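Cap Week at Shokri: sorting the hat pile
Wed 22 April – by the Shokri house blog
2 min read

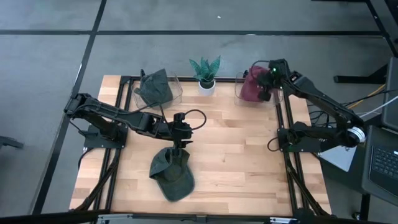
I love a good baseball cap, and I love it even more once it has been through a few summers. We put a call out for old ones back when the closet shelf gave up, and the response was wonderful – more than 400 caps, from bright and stiff to soft as a dish towel! Sorting by color has been my favorite job of the spring so far.

Some notes on the gallery, for those of you following along:

The dark green caps are my weakness. That faded, slightly gray green only gets better with age, and the creases in the crown are half the charm. Please don't iron them.

Maroon gets a clear bin too. A deep red like this looks great through the plastic, and you can find the one you want without digging.

The little potted plant stays on the table. Banded green leaves, small white pot, very good company on a long sorting day.

And how about that butcher block? All those pale and honey-colored strips! It makes every cap look better.

Next up are the 39 caps from Prumport, mostly wool, and then the straw hats in June. If you have a trick for reshaping a tired brim, send it over, I'll try anything once.

We use cookies to remember your settings. Accept | Manage choices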